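4. 制御基板の交換

この章では、卓上型乾燥保管庫 Taserell 400 の制御基板を交換する手順を説明します。表示部の交換は第6章を参照してください。

注意
作業の前に必ず電源プラグをコンセントから抜いてください。運転直後は背面カバーの内側が熱くなっています。温度表示が消えてから作業を始めてください。

用意するもの
プラスドライバー(2番)
静電気防止用リストストラップ
交換用基板(部品番号 448)
ネジを入れる小皿

4.1 古い基板の取り外し

1. 庫内の棚板と保管物をすべて取り出します。
2. 本体を平らな机に置き、背面を手前に向けます。
3. リストストラップを着け、アース端子に接続します。
4. 背面カバーのネジを6本外します。下側の2本は長さが違うため、分けて置いてください。
5. カバーを上に持ち上げて外します。
6. コネクターをCN1から順に抜きます。ケーブルを引っ張らず、コネクターの樹脂部分を持ってください。
7. 基板の四隅の固定ピンを押し、基板を手前に引き出します。

補足:ケーブルの色は製造時期により異なります。抜く前に位置を控えておいてください。

4.2 交換用基板の扱い

交換用基板は、取り付ける直前まで袋から出さないでください。袋の上からでも、部品面を強く押したり、物を重ねたりしないでください。袋から出した後は基板の縁だけを持ち、端子には触れないでください。
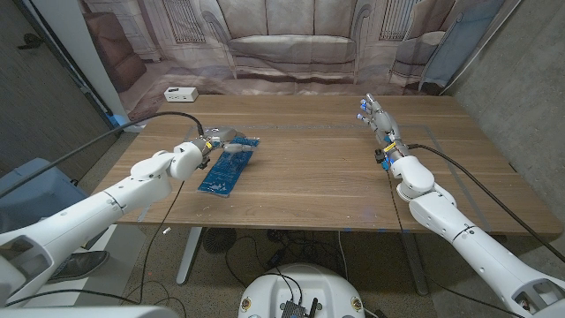
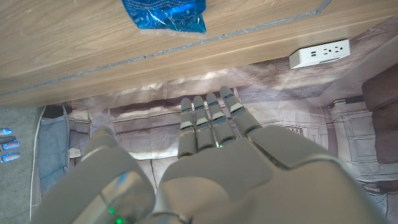
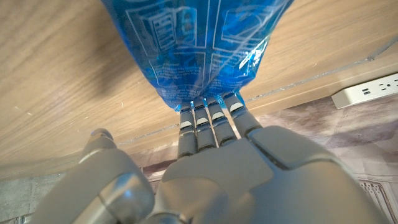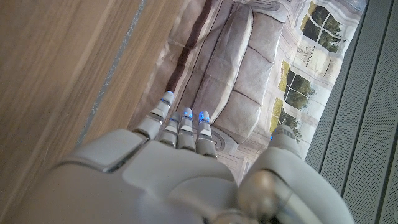

写真提供:Atallah

基板を一時的に置くときは、導電マットの上に部品面を上にして置きます。発泡スチロールや毛布の上には置かないでください。10月以降の乾燥する時期は静電気が起きやすくなります。作業中もリストストラップを外さないでください。

4.3 新しい基板の取り付け

1. 基板の部品番号が 448 であることを確認します。
2. 切り欠きを左側にして、固定ピンに基板をはめ込みます。四隅とも「カチッ」と音がするまで押してください。
3. 控えた位置のとおりにコネクターを差し込みます。CN4は空きのままで構いません。
4. ケーブルを側面のクリップに通します。ファンの羽根に触れないことを確かめてください。
5. 背面カバーを戻し、ネジを締めます。長いネジは下側に使います。

注意
ネジを締めすぎるとカバーが割れることがあります。電動ドライバーは使用しないでください。

4.4 動作の確認

1. 電源プラグを差し込み、電源ボタンを2秒間押します。
2. 表示部に「400」と表示された後、現在の湿度に切り替わることを確認します。
3. 「E6」が表示された場合は電源を切り、プラグを抜いてから、CN2の差し込みを確認してください。
4. 湿度の設定値は初期値に戻っています。第3章に従って設定し直してください。

湿度センサー Lultar を増設している場合は、設定の後に再登録が必要です。登録ボタンを押したまま電源を入れ、表示が点滅したら指を離してください。

取り外した基板は一般ごみとして捨てず、お住まいの自治体の区分に従って処分するか、Tenthorpe サービス窓口へ返送してください。返送時は新しい基板が入っていた袋と箱を使用できます。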